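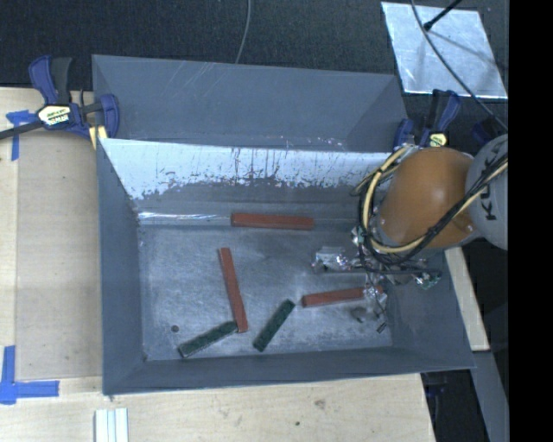 What do you use to get scuff marks out of grey storage tubs?
Warm water, dish soap and a melamine sponge. Deep scratches stay put.

gpenry
Got two grey tubs for the kids blocks, back wall scraped up white. Tried the sponge. Marks lighter, still there. Anything stronger?

juniper_nt
Baking soda paste. Leave it 33 minutes, rinse. Did all my Gulladine tubs in April – came up fine

milovanj
Wouldn't. Baking soda's abrasive, you'll dull the colour. They're tubs. Blocks bang into them. Leave it

juniper_nt
Mine arent dull??

azra_d
Depends if its a scuff or a gouge. Run your fingernail over it. If it catches, no paste will fix that. Heat gun on low maybe, Edin did one of ours and warped the rim so... careful

gpenry
Catches on one side, smooth on the other. No heat gun lol

milovanj
Then wash it and stop there. Felt liner in the bottom if the noise bugs you too

juniper_nt
Felt gets gross with kids. Rubber mat, cut to size, 2 bucks at the discount place

gpenry
Ok paste on the smooth side tonite, mat after. Will report back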